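Organização do Espaço de Trabalho e Arquivo Corrente
Módulo 3: O tampo da mesa, os cestos e os cadernos
Apontamentos de apoio às aulas de terça-feira
Formador: Arnaldo Leitão

Estes apontamentos completam o que foi dado na aula e não dispensam a leitura do capítulo sobre arquivo corrente. Quem faltou à primeira sessão deve começar pela ficha do Módulo 2, onde se define o que é material corrente, material intermédio e material morto.

1. O tampo como zona de passagem

O tampo da mesa serve para trabalhar e não para guardar. Tudo o que lá fica de um dia para o outro passa a ocupar espaço de leitura e de escrita. Num posto partilhado, como os da sala Moura, o problema é maior: quem chega às 15 horas encontra os papéis de quem saiu ao meio-dia e não sabe se lhes pode mexer.

A regra usada neste curso é simples. No fim de cada período, o que está no tampo vai para um de três destinos: o cesto do posto, a prateleira comum ou o papel para reciclar. O que não tiver destino evidente vai para o cesto e é decidido na revisão semanal.

2. O cesto do posto

O cesto deve ter paredes abertas, em grelha, para se ver o conteúdo sem o despejar. Os cestos fechados e as caixas com tampa ficam para o arquivo intermédio. Num cesto aberto, os cadernos arrumam-se ao alto, com a lombada para cima, e as folhas soltas entram sempre dentro de uma capa. As folhas sem capa dobram-se nos cantos e acabam por sair pelas aberturas.

Não encher o cesto até ao limite. Deve ser possível inclinar qualquer caderno para a frente e ler a capa sem retirar os outros. Quando isso deixa de ser possível, está na altura de fazer a revisão, mesmo que não seja o dia marcado.

3. Cadernos de espiral

Os cadernos de espiral de arame são os mais usados nas aulas e também os que dão mais trabalho a arrumar. A espiral prende-se nas grelhas, nas mangas e nas espirais dos cadernos vizinhos. Ao colocar ou retirar um caderno, convém segurá-lo pela capa, com a mão aberta, e levantá-lo na direção em que está inclinado. Puxar pela espiral deforma o arame e, ao fim de algum tempo, as folhas deixam de virar.
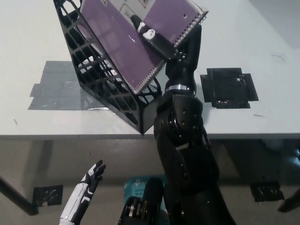
Os cadernos com espirais do mesmo lado devem ser alternados: um com o arame para a esquerda, o seguinte para a direita. Assim ocupam menos largura e não se prendem uns aos outros. Num cesto pequeno, com um ou dois cadernos, a alternância é dispensável.

As capas de plástico brilhante escorregam. Se o cesto ficar pouco cheio, põe-se uma capa de cartão atrás do caderno para o manter direito.

4. Etiquetas

Cada caderno leva uma etiqueta na capa, colocada na parte de cima, com três elementos: assunto, nome de quem o usa e mês de abertura (por exemplo, agosto). Se a capa já trouxer um rótulo impresso do fabricante, a etiqueta vai por baixo e não por cima dele. As etiquetas Derkia de papel colam bem em cartão mas levantam nas capas plastificadas; para essas, usar as Junder.

Escrever a caneta de tinta permanente. O lápis apaga-se com o manuseio.

5. Marcações na mesa

Para fixar o lugar do cesto pode usar-se fita adesiva no tampo. Bastam quatro cantos ou um retângulo do tamanho da base. A fita deve ser substituída quando os bordos começarem a levantar. Retira-se devagar, num ângulo baixo, e limpa-se o resto da cola com um pano húmido e uma gota de detergente neutro. Não usar lâminas nem palha de aço: os tampos claros riscam com facilidade e o risco já não sai.

Antes de colar fita nova, limpar e secar a superfície.

6. Revisão semanal

Faz-se à terça-feira, nos últimos 15 minutos da aula. Tira-se tudo do cesto, limpa-se o fundo e volta-se a colocar apenas o que vai ser usado na semana seguinte. Os cadernos terminados seguem para a caixa Bristton do arquivo intermédio, com a data de fecho escrita na etiqueta.

Trabalho para a próxima aula

Escolher uma mesa de trabalho, em casa ou no emprego, e aplicar-lhe os pontos 1 a 4. Entregar um texto de 300 palavras com o estado inicial, as decisões tomadas e o que ficou por resolver. Os textos entregam-se em papel, no início da aula, com o nome no canto superior direito.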